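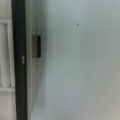 A pale grey panel with one small dark speck.

Gunuto expands repair and refill program to regional towns

Stationery and homewares retailer Gunuto will bring its repair and refill counters to regional customers from August, following a trial at its two city stores.

The counters take in pens, desk organisers, lamps and small wooden furniture. Staff replace worn parts where they can, and customers pay for parts only. Items that can't be fixed are taken apart and sorted for recycling.

During the trial the counters handled 3290 items. Of those, 899 were fountain pens and ballpoints, the largest single group. Wooden boxes and trays came next, mostly with loose joints or scratched finishes.

"People kept asking if we could fix things they'd bought years ago, and we were sending them away," said Rosaura Mamani, general manager of Gunuto. "A lot of these jobs take ten minutes and a part that costs a couple of dollars."

The regional counters will be run with Dalloretti, a family business that has restored timber furniture for three generations. Dalloretti will train counter staff in basic gluing, sanding and waxing, and will take on larger jobs at its own workshop.

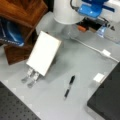
What customers can bring in

Any brand of pen, pencil case, tray, box or desk lamp will be accepted, whether or not it was bought at Gunuto. Electrical items must have an intact plug and cord. Upholstered pieces and anything over 15 kilograms can't be taken at the counter.

Ink refills will be sold singly, without plastic packaging. The range covers most common ballpoint and rollerball sizes, 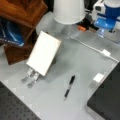
and staff will fit them at no charge. Customers who are unsure of the size should bring the old refill with them.

"We've ordered 4000 refills for the opening months and we'll see which sizes go first," said Wálter Marulanda, who manages the counters. "The odd sizes are the hard ones. We'll order those in by request."

Counters will open at 9 am. Repairs left before noon will usually be ready the next business day, and customers will get a text message when their item can be picked up.

Media contact: Dayana Ccori, Gunuto communications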